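4. The open day at Pemside

4.1 Setting and visitors

The material in this section comes from the open day held at the Pemside workshop on 22 March 2018, which was the second of our two public sessions and by some distance the livelier one. The first had been a rather stiff affair, with chairs in rows and a talk at the front, and we had come away from it with very little to say about how people behave near a working robot, for the simple reason that they had hardly been allowed near one. For the second session Ratree Onsri, who planned the day, did away with the chairs altogether and let people wander in, stand where they liked and stay as long as they liked. We are grateful to her for that decision, and most of what follows would not exist without it.

We had 36 visitors who agreed to take part in the study. Of these, 26 told us at the door that they had never stood next to a robot arm before. The rest had met one at work or at school, and one gentleman had spent most of his career repairing packing lines and had a good deal to teach us before the afternoon was out. Children came along too and were made very welcome, but their remarks are not part of the data - our consent forms covered adults only - and we have resisted the temptation to quote them, which has not been easy.

Groups were kept small, with at most 5 visitors at the table at one time. Each group had some 20 minutes with the demonstration, though Eusebio Zapata, who led the talking, is a generous host and several groups ran over. We did not hurry them. Velimir Vlachou sat to one side and kept written notes of what was said, and Halvard Hovland looked after the controls. After each group left, the visitors were offered coffee and a short conversation with one of us in the next room, and it is these conversations, together with the notes from the table, that we draw on here.

4.2 The demonstration

The program was a deliberately plain one. We had talked for weeks about showing something more impressive, and Halvard had a very pretty routine with a length of ribbon that we were all fond of, but in our pilot sessions with Dretano staff the ribbon took up all the attention and people could tell us nothing afterwards about the arms themselves. So we settled on slow, simple reaching movements, first with one arm and then with both, and a long pause in between during which Eusebio took questions. No covers were fitted to the equipment and no cables were hidden away for the occasion. The pair of arms at work on the table is shown in Figure 4.

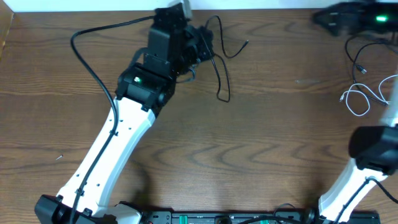

Figure 4. The two-arm setup at Pemside, one of the grippers near the far side of the table.

Our own interest was in what first-time visitors take as a sign that a machine is paying attention, and we had gone in with a fairly firm guess about the answer. Earlier work in our group, carried out with the Viklund trainer and reported in Section 2, had led us to expect that people would go by the direction of the gripper, much as one goes by the direction of a person's face. Some visitors did speak that way. A larger number, however, went by the lights. The small green LED glowing on one of the black servos of the left arm came up again and again in the conversations over coffee, usually as the thing that told people the arm was "on" or "awake" or, in one case, "listening to him". Eusebio had said nothing about it in his opening words, and we had not thought of it as part of the demonstration at all. The wiring drew the next largest share of remarks. Thin black wires hang in loops from the gripper assembly over the wood, and several visitors told us that they had been watching those loops to judge how much the arm was moving, which seems to us a very sensible thing to have done.

Two of the visitors who mentioned the wires were a little uneasy about them and asked whether they might catch on something. Halvard took each of them through the path of the cabling with the power off, and both said in the later conversation that they had felt better for it. We note this without making too much of it, as two people are only two people, but it does fit with what we heard more generally: visitors were far more comfortable asking about parts they could see and point to than about anything to do with the software. Velimir's notes contain page after page of questions beginning with "what is that bit", and only a handful about how the movements had been planned.

4.3 What visitors asked for

Toward the end of each conversation we asked what the visitor would have liked to see that we had not shown. The commonest wish by far was to have a turn. We had expected it, and it pained us to say no, but the permission we had from the Hetell building did not stretch to hands-on use by the public. The second commonest wish surprised us more. People wanted to see the arms make a mistake. The retired line repairer put it best when he told Sepehr Azimi that he "never trusted a machine until he had watched it get something wrong and seen what it did next", and several others said much the same in their own words.

We took that seriously. When the demonstration was rebuilt in April for the school visits described in Section 5, a missed reach was written into the second half, and Eusebio was asked to stay quiet while it happened and let the group respond. He found that hard, by his own cheerful admission.

4.4 Limits of these observations

A word of caution is due here. People who give up an afternoon to visit a robotics workshop are likely to be well disposed toward robots before they arrive, and ours plainly were. They also had Eusebio, whose warmth with strangers is difficult to separate from the effect of anything on the table. Velimir wrote his notes by hand, and in the busier groups he will have missed remarks made by people standing behind others - he says so himself in the margins more than once. We have kept those margin comments in the transcripts, and they can be read alongside the coding scheme in Appendix B.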